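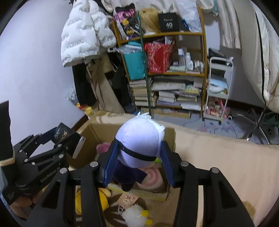

11/12/21 – soft goods bench, plush box

Finally got to the plush box! It has been sitting under the shelf with Nghĩa's coat on it and I kept walking past it, and this morning I needed the space, so out it came. The job sheet says 1833, which I'm writing down here in case the sheet wanders off again like the last one did.

For whoever reads this after me: these are the mixed pieces from Prisard, the ones they want cleaned up and sent back with notes on what holds together and what doesn't. Mostly character dolls and cushions, plus whatever small stuff got thrown in with them. Xuân said to treat it like any other intake, so look at everything first, then decide what gets washed, then mend, then pack. I did the looking and a little of the mending. No washing today, the big sink is full of Trinh's dye tests and I value my life.

Started with the doll with the lavender head, mainly because it was the one I could grab. I like it a lot. Big round head, pale lavender, and then a silly little tuft of white feathery stuff standing straight up from the crown, mint hair down the side, a black band going around the head on a slant. The body is dark navy and tiny compared to the head, short little limbs, with a pointed piece of fabric sticking out from it. I went back and forth on whether the point is a tail or part of the outfit and wrote "point" on the tag. If somebody knows the character, please fix my tag.

Things I noted on that one:

Head seams are all visible from the back, which makes them easy to check. I ran a thumbnail along each and found one place low down where the stitches are long and the fabric gaps when you squeeze. It hasn't popped yet. I put in a short ladder stitch over it with the pale gray thread (I don't have a lavender that matches, the one in the drawer is way too pink and looked like a scar when I held it up). Gray vanishes if you don't pull too tight.

The tuft sheds. Not a lot, but I had white bits on my sleeve all through lunch. I didn't want to glue it without asking. Sơn thinks a few stitches through the base with clear thread would do it, and that glue goes hard and scratchy on a thing people hug. I'm inclined to agree. Left it alone for now, with a loose paper collar around it so it doesn't get crushed.

The black band stays put, I gave it a tug. There's a small bright green piece at the side and I gave that a tug too, more gently. Fine.

Head is too heavy for the body. Not a fault really, it's how the thing was designed, but it means the neck takes all the strain if you pick it up by the feet, so pick it up by the head. I mean it! I watched Sơn swing one around by the leg last time and we both know how that ended.

Next, the pink fuzzy one. I only had a quick go at it. The pile is flattened on one side and I tried the soft brush, then the slightly less soft brush, and the soft brush was better. Brush toward the seams, little strokes, and hold the fabric flat with your other hand or you just drag it about. About half of it is up again. It needs a steam but not from close, and the steamer is out of water and the jug was missing. (Who has the jug?)

The cream one with the pink spiral on it is more of a cushion, I think, and it's the one I have the most doubts about. I love the swirl, it looks like a cake. But the filling has gone lumpy and cream shows absolutely everything, so it should be washed by itself and it should be washed first, before anything pink or navy gets near the water. I tested the swirl with a damp white cloth in one spot and got nothing on the cloth, then in another spot and got the very faintest blush. So cold water, the Florkden soap and no soaking. If it were mine I'd open the back seam, take the filling out, wash the cover and restuff it with new. Trinh says that is twice the work and she's right, but I've never had a lumpy cushion come back unlumpy from the dryer. Have you?

Yellow plush: good as it is, I have nothing to report. The rounded limb is a lighter shade than the rest and I did wonder if that was fading, but I turned it over and it's the same all the way around, so it was made like that. Lint roller, done.

Small stuff, and this is where I got slow. There's a little pink card with a bear sort of character on it, and a short chain of pale beads. I haven't worked out if the beads belong to one of the dolls or if they're a strap for a phone or a bag or what. I tried them on the yellow one as a necklace, too short. Tried them as a bracelet, too silly. They've gone in a bag with the card, labeled "unattached". The card I want kept flat, so there's a piece of stiff board in with it. Please don't fold the bag over.

Then the black package with the white script on it and the gold lettering. Not plush, so not my department, and I didn't open it. It goes back with the lot in the same state it came in. I put it on the sheet under "other" and that's all I'm doing about it.

Mending time for the head seam was 37 minutes, which is embarrassing, but that includes hunting for the curved needle. The curved needle now lives in the red tin. The RED tin. Please.

Talked with Valtteri at coffee about the packing. He wants everything in its own bag this time, then in the box, and I said fine for the dolls but not for the cushion, a cushion in a sealed bag comes out with creases like an old shirt. We settled on tissue for the cushion and bags for the rest, left open at the top. He also wanted to switch to a new carton and I'd rather keep the one it came in. It's perfectly sound, I pressed on the sides and the bottom tape is good. The dolls fit with room to move, so it wants some padding in the corners, and heavy heads at the bottom facing in. Cushion on top. The tuft must not touch the lid.

Thread notes, as I always forget: pale gray poly for lavender, navy is navy (the Nokolent spool, not the other one, which is nearly black and shows under the lamp). Clear thread is down to the last bit. I asked Nghĩa to order 2 spools and he wrote it on his hand, so let's see.

Open questions, for me or anyone with a spare minute:

Is the mint hair safe to wet? I dabbed the end and it went stringy, then it came back when it dried, mostly. I'd keep water off it and just do the body.

Does Prisard want the lumpy filling back if we replace it? They asked for old parts once before and we'd already thrown them out. Xuân is going to call.

Do we say anything about the long stitches on the seam? I think yes. If one went out like that there'll be others, and it's an easy thing to check when they're stuffing the heads. I'll write a couple of lines for the return note and show Xuân before it goes.

Tomorrow: steam the pink one (jug!), wash the cream one if Trinh is out of the sink, clear-thread the tuft if I can get it done with what's left on the spool. I also want a second look at the neck on the lavender doll under the good lamp. I felt something when I turned the head, like a thread giving, and then couldn't find it again.

Brushes are drying on the windowsill, leave them bristles down. And Nghĩa, your coat is on the hook behind the door.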